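Workshop Tips: Two Small Arms, One Bench, and the Laundry

These are notes from putting a pair of small robot arms on a bench in our shared workshop, where the goal is to hang up a shirt. I can hang up a shirt in four seconds without assistance. The arms have so far had most of a winter. If you are building something similar at home, you may as well have the tips and skip the winter.

Start with the bench, then the arms

I did it the other way. The arms came first, lived on a folding table from Lomance, and walked it slowly across the floor whenever both of them reached forward together. Bolt the bases to something heavy. If you can't bolt, clamp, and put a scrap of wood under the clamp so you don't end up with a dent in the shape of your impatience.

Paint the work surface white, or at least one flat color. It will scuff. Wipe it down when you think of it and otherwise leave it alone. I sanded and repainted mine in December and the only thing that improved was my mood.

Walls help too. Three panels around the back and sides keep the camera from taking an interest in whoever is eating lunch behind the bench. They also keep socks from leaving.

Cables

Most of the faults I have chased on this build were cable faults dressed up as something cleverer. Things that have helped:

Leave more slack than looks decent. Move every joint by hand to its far limit, with the power off, before you fix anything down. If the cable goes tight at any point, it is too short, and telling yourself the arm will never go there is how I bought my second set of connectors.

Put the ties on the links and keep them off the joints.

Pick one bright color for the cables that move. You will spot a snag sooner, and when something gets caught you can say "the purple one" across the room.

Tug each plug gently before each session. Gently. They are not radishes.

Teaching it to hold cloth

Begin with a towel. A towel is a rectangle and knows it. A shirt is a tube with two smaller tubes attached, and the moment you pick it up it becomes something else. We spent longer on towels than I had planned and I would now spend longer still.

Set the grip force low and bring it up a little at a time. Too little and the cloth slides out. Too much and you get a small shiny pinch mark that survives washing, which I discovered on a shirt I liked. Stick to clothes from the bottom of the drawer.

When both arms have hold of the same piece, go slowly on the pull. Cut the speed to 25 percent of whatever you think is reasonable and see how it goes. Two arms that disagree over a garment will settle the matter at the seam.

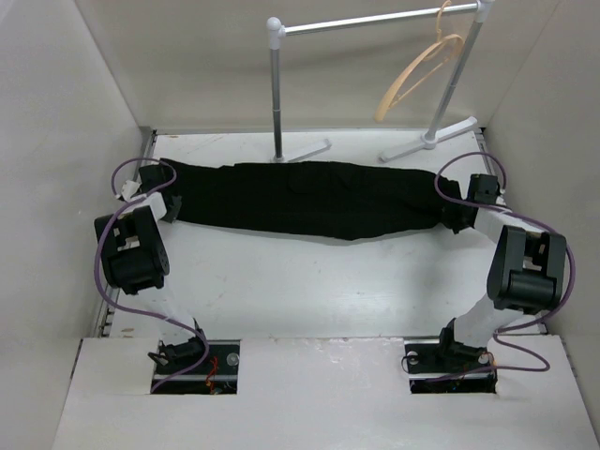
Dark cloth deserves its own evening. Black fabric and black fingers look much the same to a camera, so check the exposure with your darkest item and then again with your palest. Nga Mạc, who shares the bench and has more patience than I do, suggested wrapping the fingertips in light tape. It's a good suggestion. I have been meaning to do it since she first made it, and she has been meaning to stop reminding me.

The rack

Buy the cheap kind with plastic corners that push together. Ours is a Bravska, and it has been knocked over often enough to count as a training partner. A few points:

Mark where the feet go. Use a pencil line or a strip of tape, anything you can line it up with again. An arm that learned the bar in one place will go on believing in that place with great conviction.

Push the joints home before you start. The posts come in sections and work themselves loose, and a rack that leans a bit more each day gives you a very puzzling set of results.

Use one hanger. I know the bar holds more. Get one hanger right, then go mad.

Plastic hangers want to swivel on the bar. If that is causing you grief, a thin rubber band where the hook sits will calm things down until the band perishes, and you'll notice when it does.

Under the bench

Cut the openings for the wiring bigger than you need. I cut mine to fit, then added one more connector. If you are sawing through painted board, run masking tape along the line first and use a fine blade. Chips along the edge will not affect the robot in the least. They will affect you, every time you sit down.

Label both ends of every wire. Labeling one end feels like enough on the day.

Keep the power switch where you can reach it while standing, with either hand, holding a coffee.

Counting

Keep a notebook. Write down every try and what went wrong in plain words: "dropped left side," "missed bar," "hung itself." We set ourselves 400 tries before either of us was allowed to say it was working, mostly to stop me saying it on the first Tuesday. The notebook has been more use than the graphs, and it has a better cover.

Change one thing at a time. If you move the rack and swap the tape and adjust the grip on the same night, you will have a wonderful session and no idea which part to thank.

Odds and ends

Lint gets into grippers. An old toothbrush clears it. Make it clear to the household which toothbrush.

Turn off the ceiling fan. It moves a sleeve more than you would think.

Take buttons into account. One arm will find a button and treat it as the edge of the world.

Keep your own hands off the surface while the power is on, even to fix just one little fold. Especially then.

Spare screws go in a jar with a lid. The jar with no lid is now the jar with no screws.

Next up is trousers. Nga has written the heading in the notebook already and left the page under it blank.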